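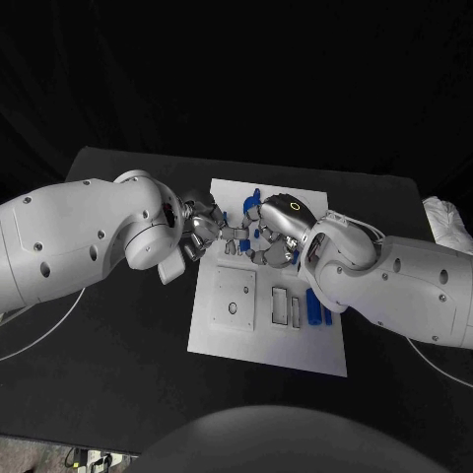 Frequently asked questions about the Ikance method

What is Ikance?
Ikance is a method for teaching two robot arms to do assembly work together. It was developed by Liliana Greco and Tetteh Ametepe in the Fabbri project. The policy learns from demonstrations which were recorded by a human operator, and after this it is corrected by short practice on the real arms.

How many demonstrations did you use?
We used 1665 demonstrations. Each operator was first trained for 12 hours, and the recordings of this training are not included.

Which parts do the arms work with?
The parts are small and blue, for example pegs and cylinders, and they are placed on a white board together with white plates and frames. The positions of the plates are changed between the sessions.
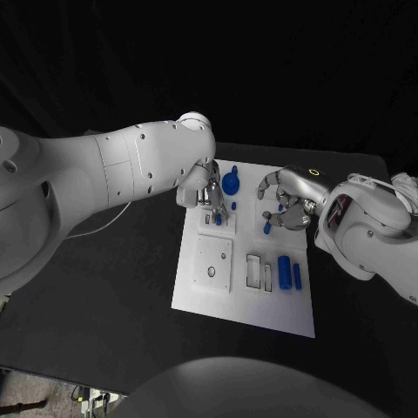

Why do you not use force sensors in the fingers?
We wanted to know how far the method can go with camera images and joint positions only. A version with force sensing is planned, but we have no results from it yet.

What is the most frequent failure?
The peg tilts when it is passed from one hand to the other. The policy then continues as if the grasp was good — it has seen too few bad grasps in the data.

How long does the training take?
It takes roughly 5 days on our machine with 4 graphics cards.

Can I get the code?
Yes, the code is in the Bronano package. The demonstrations will be added in January, when the file format is final.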